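3.2 Order composition and holding time

Orders were logged at the Ogbonna noodle counter over 12 service days. Each ticket was coded by noodle type (rice, egg, wheat), by sauce, and by whether broth was packed in a separate container. Adeleke and Eze coded the tickets independently and settled differences by discussion.

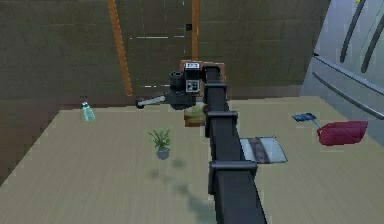
Holding time was defined as the interval between the closing of the lid and the first bite reported by the customer. Rice noodles packed in sauce were rated lower on texture after 11 minutes, while egg noodles showed no clear change over the same interval. Tickets with missing times were dropped.

Separate broth containers were used in nearly 60 percent of soup orders. Customers who received them gave higher texture scores, but also reported more spills (Section 4.1).
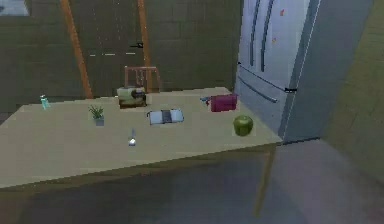

Figure 2. Rendered table with a small potted plant and a teal-blue bottle; refrigerator at right.

Dine-in orders served as the baseline. They were not rated for spills, and the two groups are compared on texture only.

0 comments | 2 shares

Related items
Stekach: Lid venting and steam loss in takeout bowls
Canemex: Sauce uptake in flat rice noodles
Vitel: Counter layout and wait times at lunch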